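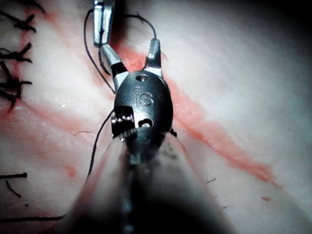 An instrument wrist marked "iS," jaws open, over pale tissue.

Notes from the Gull Desk

February 2022

The gulls are back at the Miketov landfill pond, and so are the arguments. Every winter I promise my family that I will take up something restful, and every winter I spend my mornings at a chain-link fence, looking at birds that are eating a diaper.

This time it's the pale one. Most of you have heard by now. A large, whitish gull turned up on the ice with the usual crowd of Herring and Ring-billed, and within a day we had three names for it. The Glaucous camp points to the bulk and the long pink bill with the clean black tip. The Iceland camp says it looked small when it stood next to that one enormous Herring. The third camp, which is me and one other person who has asked to be left out of this, thinks it's a worn, bleached first-winter Herring Gull that has had a hard life.

Volodymyr Shevchuk got the best look, from the Halvorsen Road pulloff with the sun behind him. He watched it preen and then fly, and he noted that the wingtips were as pale as the rest of the wing, with no dark trailing edge and no tail band. That's bad for my side. I have asked him whether he cleaned his scope first. He has not written back.

If you go looking, please write down what you see before you open the field guide. Wingtip color, bill pattern, eye color, and how far the wings stick out past the tail when the bird is standing. Size only helps if it's right beside something you're sure of, and "sure of" is a phrase to use carefully around gulls. Photos of the spread wing are worth more than twenty portraits of it asleep. We have plenty of it asleep.

A word about access. The landfill office has been very patient with us and would like to go on being patient. Park at the pulloff and leave the gate clear. The trucks do not brake for birders, and having talked to a couple of the drivers I don't think they feel bad about it. The pond is 280 yards from the fence, so a scope is close to required. If you don't have one, stand near someone who does and look wistful. It has worked for me for years.

Elsewhere, the Wuler Reservoir is frozen except for a patch by the dam, and everything that needs water is jammed into it. I had 33 Common Mergansers there on my last visit, plus 2 Hooded that kept diving every time I wrote down how many there were. A Bald Eagle was sitting on the ice beside them like a landlord.

The Driria Marsh boardwalk is open again as far as the first bench. The second half still has the hole in it that was there in October. Swamp Sparrows are being heard near the cattails, and I say heard because I have yet to meet one that wanted to be seen.

Finally, our old gull records have been typed up at last, all 2259 of them, going back to the index cards in the shoebox. It makes for humbling reading. A good share of the entries from the early years say only "gull," and one says "gull, large, rude." I'd accept that record today without a second observer.

Send your notes on the pale bird to the usual address. If you are in the Glaucous camp, please keep it brief. Next month, owls, and a request that you stop telling people where they are.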